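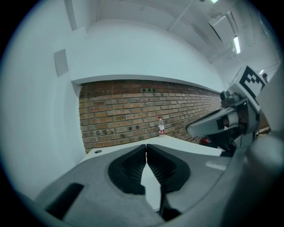 Savo amplía el plazo de inscripción de su programa de compra conjunta de mobiliario

La cooperativa Savo ha decidido prorrogar hasta finales de septiembre el plazo para sumarse a la compra conjunta de mesas y sillas de oficina. Pueden participar talleres, estudios y pequeñas empresas con un máximo de 200 empleados, sean o no socios de la cooperativa. Quienes ya enviaron su solicitud antes de la prórroga no tienen que repetirla.

El programa funciona por acumulación de pedidos. Cuando la suma de todas las solicitudes llega a 1.000 piezas, el fabricante Bresier aplica la primera tarifa reducida. Con 2.000 piezas se pasa a la segunda tarifa, que incluye además el transporte hasta la puerta del local. El montaje se contrata aparte y lo realiza Kvaran, que dará cita a cada empresa una vez confirmada la fecha de entrega.

El catálogo de este año incluye mesas fijas, mesas regulables en altura, sillas de trabajo y armarios bajos con cerradura. Los tableros se sirven en blanco, gris claro o roble. El paso de cables es opcional y hay que indicarlo en el formulario, con la posición deseada – una vez cortado el tablero no se admiten cambios. Las mesas regulables necesitan una toma de corriente a menos de dos metros, así que conviene revisar la instalación antes de elegir la ubicación.

También se puede solicitar la retirada del mobiliario antiguo. Las piezas en buen estado pasan al almacén de Dronditwood, donde se revisan y se ponen a la venta a precio reducido. Las que no se pueden reparar se desmontan, y el metal y la madera se entregan por separado a un gestor autorizado. La retirada debe pedirse junto con el resto del pedido. Los muebles tienen que estar vacíos y accesibles el día de la recogida.

Para inscribirse hay que rellenar el formulario disponible en la oficina de Savo o pedirlo por correo electrónico. Debe adjuntarse un plano sencillo del local con las medidas de puertas, pasillos y ascensor. El pago se hace en 2 plazos, uno al confirmar el pedido y otro a la entrega.

El martes a las 17:00 habrá una sesión informativa en la sala de la planta baja. Se podrán ver muestras de los acabados y probar dos modelos de silla. La entrada es libre y no hace falta reserva.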